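**Starnitz, Fri 30 December.** The robotics group at Revier has taught a pair of robot arms to sort out crowded baskets after just 40 demonstrations, and we're thrilled to share how!

The method, called Tornlow, lets each arm plan its own grasp while keeping track of where the other one is headed.
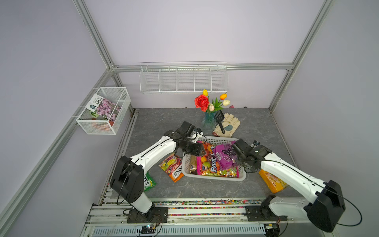
Soft packaging was the hard part for the team, led by Rocío Fuentealba and Lutz Buschmann. Bags fold, slide and hide each other, and a purple grape snack bag tilted against its neighbors in a white slotted basket gives a gripper very little to aim for. Tornlow was tested on 26 kinds of packages over 100 runs.

"I was grinning all week," said Fuentealba. "We'll try 30 new items next!"

Press contact: Vitória Carvalho, Revier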